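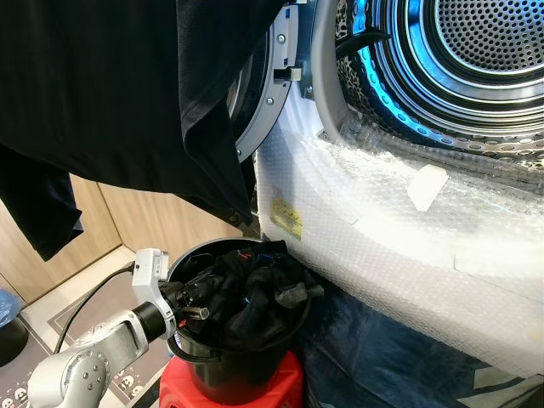 Laundry room project, final report

So for my project I picked the laundry room on the ground floor of Hadik, the student house where I live, and how the people in it treat their clothes. I know, glamorous! But everyone in our seminar group was doing bikes or the canteen, and I'm in that room every week anyway with my black stuff, so I thought I might as well get some marks for it.

The question was pretty simple. Do people lose more clothes (or ruin more of them) when they're loading, during the wash, or when they're taking things out again? I asked 32 residents to keep a slip of paper for a fortnight and write down anything that went wrong. I got 24 slips back, which I was really pleased with, although two were covered in coffee and I had to guess at a few words.
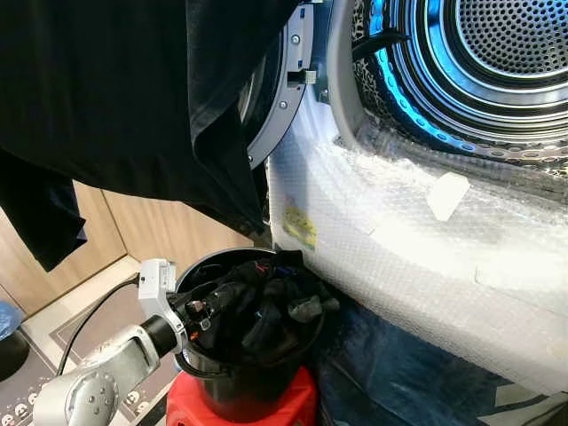
Lenni Leinonen
Second-year student, Household and Textiles, Losora College

I'd expected shrinking to come top, because that's what people moan about in the kitchen. It didn't. Most of the slips were about unloading: a sock left behind in the drum, a belt or a strap caught on the way out, something dropped on the floor and washed all over again. Dark clothes were the worst by miles. A big black jumper comes out in one heavy lump and you can't see what's wrapped up inside it, so the small bits travel along and fall out somewhere between the machine and your room. I lost a perfectly good glove like that in July and I'm still a bit cross about it.

Straps deserve their own paragraph, I think. Bag straps, bra straps, the ones on dungarees, they all get wound round other things and then people pull. Gion Kälin, my tutor, suggested I try it properly, so I did 20 loads with the straps left free and then 22 with them tied up in a pillowcase (the extra two were bedding I needed to do anyway, sorry Gion). The tied-up loads came out far less knotted and I hardly had to tug at anything.

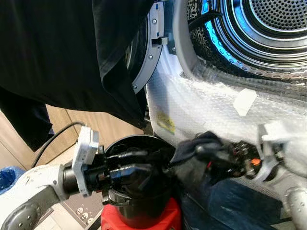
The other thing I tried was taking clothes out one at a time instead of hugging the whole lot. It feels slow and a bit silly, but my sock count went right up! What helped as well was turning the drum round by hand before walking off, and running a finger along the rubber at the bottom of the opening. I found a hair grip, a bus ticket and somebody's earring in there.

What would I do differently? I'd print the slips on coloured paper, for a start, and I'd ask people what they were washing, not only what went wrong. I also never got round to the drying racks upstairs, and half the missing socks could be up there for all I know. The slips are in a folder in my room if anyone wants to borrow them next year.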